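Notebook, bedroom set, November. Open shelf, fruit, red basket.

Started before 10, finished later than I wanted.

I'll put my complaint first so it's on the page. The Demside people sent over their storage note again, the one that says open cubbies "keep everyday items visible and tidy" and that a household will settle into using them inside a fortnight. I don't believe it. I have lived with open shelves. What they keep visible is the muddle. So the plan for today was the plainest version of the job: fruit in the white unit, small basket to gather it, and see whether the furniture earns any of what is claimed for it.

Fruit used: pear, mangosteen, apple, one to a compartment. The Virkport order, number 1117, was meant to be all hard fruit. I'd asked for things that roll and things that don't. The pear is the awkward one, because it settles on its side and then swings about its own neck if you so much as breathe on it. The mangosteen at least has the leafy cap to stop it going far.

Notes on the unit itself. White panels, smooth, matt. There are small dark screw holes in the inner sides of some of the compartments and I'd like them capped. Ghaffari's quote for caps was for the whole unit and I'm not paying that for a few dots. There is also a grey smudge at the back of one of the right-hand compartments which the white shows up beautifully. White is a poor choice for anything that holds fruit. I said so when we bought it and I'm saying so again.

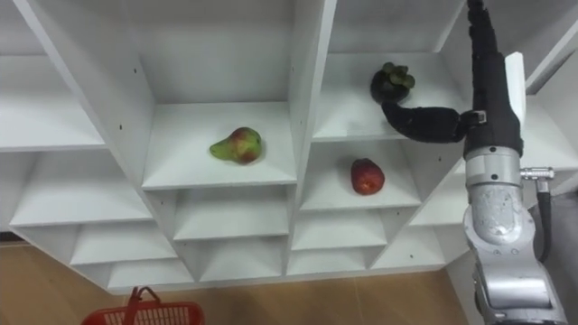 Basket

Small, red, plastic, mesh sides, thin handle. I was against it. My view was that a handled basket is a second thing to look after, and that anyone with three pieces of fruit to move would just carry them. Grutholm's household sheet recommends one "for every room", and Grutholm also sells baskets, so I give that the weight it deserves.

Having said that, the mesh is better than I expected. You can tell whether there's something in it without bending down to look. A solid tub would have had me peering in all morning. The handle I'm less happy with. It's thin, the basket hangs from it and swings, and whatever is inside slides to the low side. With soft fruit that means bruises, and I'd want to see a week of it before I believed otherwise.

Where the basket lives is the real trouble. On the floor it gets kicked. On the bed it tips. In a cubby it takes up a compartment, and then you have a storage unit storing the thing you use to empty the storage unit. I tried it all three ways on paper and liked none of them. Holding it close in front of the lower compartments is all right for loading, as the drop is short, but that's a way of using it and doesn't tell you where to leave it. 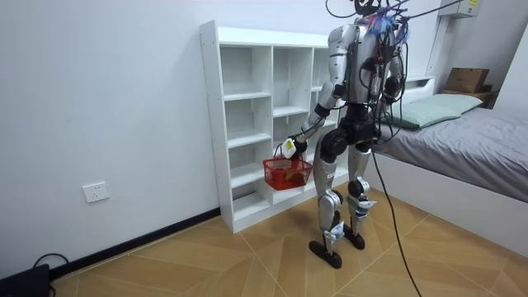
Zoia Nechyporuk thinks I'm being unfair to the basket and has written so in the margin of the shared copy: it isn't supposed to live anywhere, you take it round the room once, fill it, carry it to the kitchen and it stays there until the next time. She adds that my objection to the handle would apply to every basket ever made.

Fine. The second point I'll grant. The first assumes that people take things back to the kitchen, and I have seen her desk.

Her other suggestion was to load from the top row down, so that nothing gets dropped past a shelf you've already cleared. I have no argument with that except that the low rows are where things get forgotten, and I'd sooner start there while I still have the patience. We agreed to write both down and pick neither.

Room layout, for whoever sets this up next. Unit against the wall, bed close by, pale wood-look floor between them. The gap is my main worry. You need space to stand square to the shelf with a basket out in front of you, and if you step back without thinking the bed is there. Moving the bed 30 cm would help. It would also mean redoing the floor marks, so I expect it will be left as it is and I'll be writing this paragraph again.

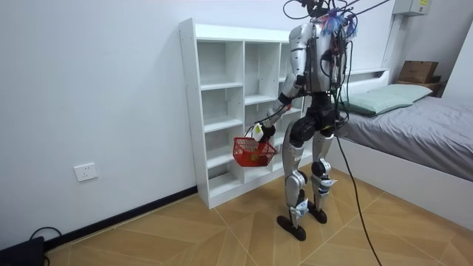
The lower rows want a longer look too. To reach the bottom ones you have to get down to them, and the reward for getting down is a small white box that was empty all along. I'd happily lose the lowest row altogether and have a deep drawer in its place. Demside list a drawer insert, part 707, and claim it fits this pattern of unit. I'd measure first. Their last "fits" needed a saw.

Soft things are a separate matter from fruit. Anything knitted or floppy loses its shape in a cubby and you can't tell what it is from standing height. Fruit at least looks like fruit. If the unit ends up in an actual bedroom it will be full of exactly this sort of thing, and the tidy look in the brochure won't last the first evening. 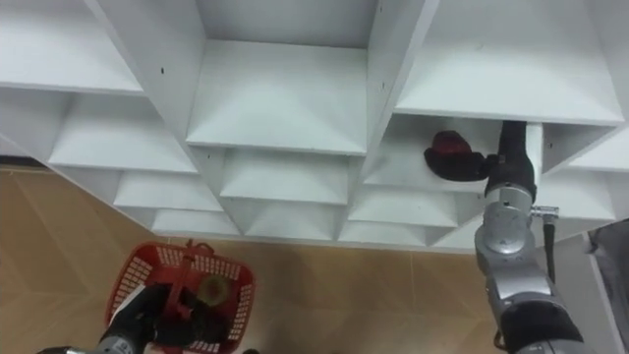

Fig. 4. Small dark red and black item in a lower right-hand compartment.

To do:

Wipe the smudge. If it doesn't come off, stop mentioning it.

Ask Virkport whether the next order can include something heavier than an apple.

Measure a bottom compartment before anybody rings Demside about the drawer.

Try a basket with a stiffer, wider handle. Zoia says she has one at home and will bring it in. I've put it down as pending.

Bed: ask about the 30 cm again.

My opinion of open cubbies is unchanged. My opinion of the basket has gone up slightly and I'd like that kept out of the weekly summary.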